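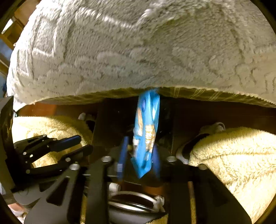 Page last changed: July, 4:40 pm, by H. Lacson

Wool bench notebook, blanket washing trials, continued

Picked up where the last entry stopped, which was with me swearing at the drain hose. The hose is fixed. The floor is nearly dry. The mop has been promoted to permanent equipment.

For anyone joining late: we are trying to find a wash that gets lanolin and general barn out of the Skovunby yarn blankets without turning them into placemats. The mill sends them over woven but unfinished, and they arrive smelling like a sheep with opinions. Finishing is our job. So far our finishing has been very thorough, in the sense that trial 4 is finished and lives under the cat at Abella's.

Trial 6. Blanket sample weighed 700 g going in. Water at 90 F, soap pre-dissolved in the small bucket, 11 minutes soaking with no agitation at all. I stood over it with my hands behind my back. Drained, refilled at the same temperature, second soak without soap. Water came out the color of weak tea, down from the strong tea of trial 5. Rolled in towels, walked on the towels, laid flat on the mesh rack.

Result: width held. Length came in slightly, within what I'd call manners. The hand is good. Soft, still a little dry at the fold. The smell is down to something you could have in a living room if the guests were polite.

Trial 7. Same as 6, except I raised the second soak by ten degrees to see if it would rinse cleaner. It did rinse cleaner. It also started to full along one selvage, and by the time I had it out of the tub that side had drawn up tighter than the other and the whole piece wanted to be a fan. I pinned it out square and it went back most of the way. It will remember, though. Wool holds a grudge about temperature changes more than about temperature, and I have now written this in the notebook on three separate pages in three different pens.

So: both soaks at the same heat. If you are reading this and reaching for the hot tap, go home.

Trial 8 was meant to be the soap comparison. I had the Kaletti flakes on one side and our usual liquid on the other, two matched samples cut from the same end, all very scientific. Then I labeled them with the laundry marker that turns out to be a regular marker. After the soak I had two identical samples and some gray water. One of them is definitely nicer. I have kept both. Redo with thread tags, red for flakes, none for liquid.

Notes on drying. The rack by the window is faster, but the side toward the glass dries first and goes stiff. Flipping at the halfway point helps. Flipping every twenty minutes, as I did this morning out of nerves, does nothing except stretch the corners. The back room is slower and more even. Anything I care about goes in the back room from now on, door open, fan on low and pointed at the wall.

Brushing. Tried the teasel brush on a dry piece from trial 6 and got a decent nap in short strokes, always one direction. Tried it on a damp piece and pulled a bald patch you can read a newspaper through. Damp brushing may work in the hands of somebody who learned it from their grandmother. I learned it from a pamphlet.

Fringe. The twisted fringe survives a soak if it is tied off in bundles first. Loose fringe comes out as one long felted mustache and has to be picked apart with a tapestry needle, which took me most of a radio play. Tie with cotton, in a slip knot, and use a color you can see. I used cream on cream. Do not ask how I know that scissors go through cream cotton and cream wool with the same cheerful sound.

Stock: soap flakes low. Liquid fine. Towels all wet. Order number for the replacement mesh is 355 in the Lumham catalog, the wide one — the narrow one sags in the middle and leaves a dent across the blanket like a bad night's sleep.

To do before the next batch:
Thread tags cut and in the jar.
Second thermometer. The one we have disagrees with itself.
Ask the mill whether the brown yarn is dyed or natural. If dyed, I need to know before it goes anywhere near the cream.
Repeat trial 6 on a full-size piece. A small sample behaves itself in a tub; a whole wet blanket weighs as much as a calf and is less cooperative, so I want two people for the lift.
Get trial 4 back from the cat, for the record book. Low priority.

H.L.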